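Project Elline, build report (draft 2)

Goal: a small two-joint arm that can nudge things around a table at home. Not fast, not strong. Parts from the Tirkum kit plus some 3,000 words of old forum notes on the Bach driver board, which were mostly right.

Build took 13 evenings. Base first, then shoulder, then wiring. Shoulder servo went in backwards the first time, had to redo it. Test area is the table: checked cloth, green cloth behind held with a binder clip, desk lamp, books for the arm to find.

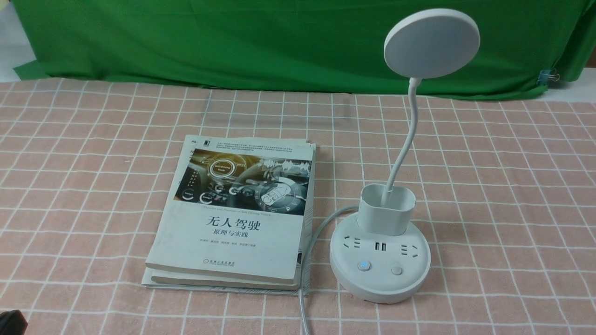
Page 4

Lamp base has sockets and USB ports built in, handy. Cord runs between the books and the lamp so the arm path has to stay clear of it. Book on top is 无人驾驶, the self-driving one, used chapter 5 for the control part.

Problems so far. Grid lines on the cloth confuse the edge finder, it locks onto teh squares. Plain cloth next time. Elbow droops after long runs, probaly the horn screw.

Still to do: recalibrate, shorter wires, write up the Flillano code. Parts list goes in the appendix.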